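Notebook, March, kitchen bench, afternoon session

Carrying on from the last entry. The question on the whiteboard is still Enikő's: would anybody outside this building pay for a dishwasher unloader yet, or are we building a slow way to break cups? I said I would keep a plain record for a month and leave the arguing to the project meeting.

Setup unchanged from before except for two things. The Zirska control box has the new power supply in it, and Suleiman moved the e-stop to the left side of the bench where you can reach it without leaning over the machine. I like it there. It wants a longer cable, though, the present one pulls out if you bump the table.

Total logged so far is 900 attempts. An attempt means one item, one try, from the go signal to either release or stop. I don't count the ones where I hit stop because I had set something up wrong, and I mark those in the margin of the paper sheet with a W. There are more of those than I would like.

Wrist camera first, because it has been the main complaint. The lens sits so close to the hand that our own hardware takes up a good share of the view. Big black housing across the top with the row of four pegs hanging off it, black arm link down the right, gray gripper parts coming in at lower left. The useful part, where you might see what you are reaching for, is what's left over.
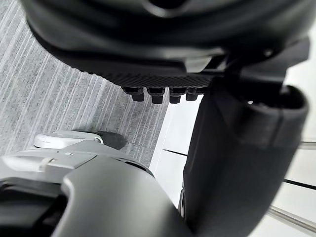
Américo Vilela thinks we are too hard on the camera. His note on my last entry says a person unloading a dishwasher hardly looks either, they do it by feel while talking to somebody, and that if we put half the hours into touch sensing that we have put into mounting brackets we would be done with cups by now. He also asks why the household chores get all the bench time when the shop-floor people at Trorkgate would take a machine that does one dull thing all night.

Fair on the first point. On the second, I did the Trorkgate visit with Hefin and I don't agree that their job is easier. Their parts arrive in a tray, yes, but the tray gets kicked, restacked and refilled by three shifts with three sets of habits. The difference is that they can tell people to change how they fill the tray. You can't tell a family how to load their dishwasher. Well, you can, but they will send the machine back.

Item classes, going by the log and my own opinion:

Plates, standing in slots: good. If the plate is where the rack wants it to be, the arm gets it. Wet plates slip more than dry ones. We need a proper wet/dry column in the sheet instead of me writing "wet?" next to things.

Bowls: fair. Nested bowls are bad. It takes both and then drops one, always the outer one.

Flatware: not attempting this month. Inês has a basket idea, see her notebook.

Cups and mugs upright or upside down: good to fair, handle position matters a lot.

Cups on their side: poor. I keep coming back to these because a cup that tips over is about the most ordinary thing that happens in a dishwasher. The grasp planner prefers a round rim facing up or down. Give it a white cup lying diagonally over the rods, open end toward the finger, and the choice is to go for the wall of the cup or to go across the body, and it has no strong view on either. Then there's the shine. Rack rods, tub wall and drain filter are all bright metal, and the depth estimate gets noisy wherever there is a highlight.
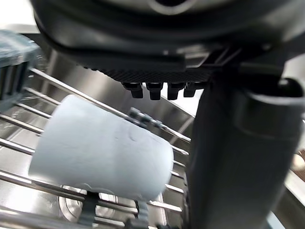 My preference is to go across the body, low force, and lift straight up before any turn. Going for the wall puts one finger inside the cup and the other down among the rods, and the rods don't give. Suleiman's preference is to nudge the cup upright first and then use the normal grasp. That costs time but it reuses something that works. We agreed to run both, 94 attempts each, same cup, same rack, start position from the random list so neither of us gets to choose. I will do mine in the morning before the sun gets onto the bench.

On time. A person empties a lower rack in a couple of minutes without trying. We are at 12 minutes on a good run and that is with flatware left out. Enikő says time doesn't matter if it happens while you are asleep. I think it matters more than she does — a slow machine is also a machine with its arm in the way when somebody wants a clean glass.

Placing is the half of the job we talk about least. Getting the item out of the rack is a grasp problem. Putting it down again is a problem of knowing where surfaces start and stop, and pale surfaces meeting at a corner give the camera very little to hold on to. A faint seam line may be the only edge in there. The gray textured material is much easier, plenty of streaks for the matcher. Hefin wants tape marks on the white panels. I said no for now. Nobody's kitchen comes with tape marks, and we would only be measuring the tape.

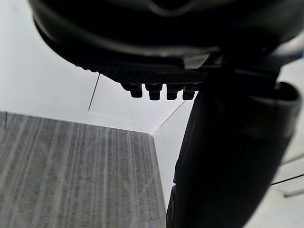 Wrist view, white panels and gray textured panel behind the pegs.

Wear: finger pads are due at 2000 cycles according to the Kumsa sheet. Ours feel smoother already on the inner edge. Ordered a spare set, and asked whether they do a softer one.

Software: Clulosis update went in before lunch. The replay tool now opens the old logs again. It still loses the force trace if you scrub backward, so scrub forward only. Reported.

My answer to the whiteboard for this month, since Enikő will ask: plates yes, if someone is willing to wait. Cups, only if they stay standing. A whole load with nobody in the room, no. I would not leave it alone with my own dishes.

To do
Longer cable for the e-stop
Wet/dry column
Print the random start list, two copies
Ask Inês if the basket can go in with the rack half full
Reply to Américo about touch sensing, find out what the Trorkgate people pay for pads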